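Gosten Forum > Storage and Sorting > Bins and containers

Topic: Color-coded open bins vs. one divided tray for jars

flolov_23
Posted 2018-04-16
Setting up a sorting table for small jars and cylindrical containers. Current layout is three plastic bins side by side on a white top: blue, red, translucent white. Blue is for stock to keep, red is for anything that needs its label checked, translucent is overflow. 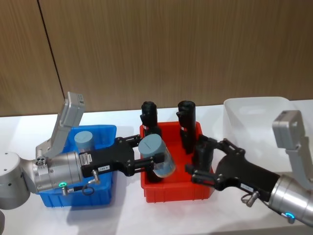 Jar with gray-blue lid over the red bin, second one in the blue.

Question is whether separate bins are worth the footprint. The alternative is a Pralis divided tray, 900 mm long, fixed compartments.

benchdepth
Separate bins. You can pull one and carry it to the shelf without disturbing the other two. A 900 mm tray full of glass is a two-handed lift.

esquivel_st
Disagree. Open bins have no internal support, so tall cylinders tip as soon as the bin is half empty. Dividers fix that. Two black ones standing in a bin that size will hold until somebody bumps the table.

flolov_23
Mine are plastic jars, so weight is less of a problem than benchdepth assumes. Tipping is a fair point. I had 5 go over in August when the red bin was nearly empty.

benchdepth
Then cut a divider from corrugated sheet – two strips, slotted in the middle, dropped in. Costs nothing and comes out for washing.

lidside_up
The color scheme bothers me more than the bins. Red for "check label" is fine, but translucent for overflow means it has no color at all, and people will use it for whatever is in their hand. Put a printed tag on the front face.

esquivel_st
Tags on bins get covered when the bins are pushed together. Tag the table edge.

lidside_up
Table edge tags are wrong the first time two bins swap places.

flolov_23
Tagging both. Going with the slotted divider in red only and leaving blue open, as the jars with wide lids stand well enough by themselves. Will measure the inside of the bin before cutting.

benchdepth
Measure at the base. Most of these taper, and a strip cut to the rim width will bow.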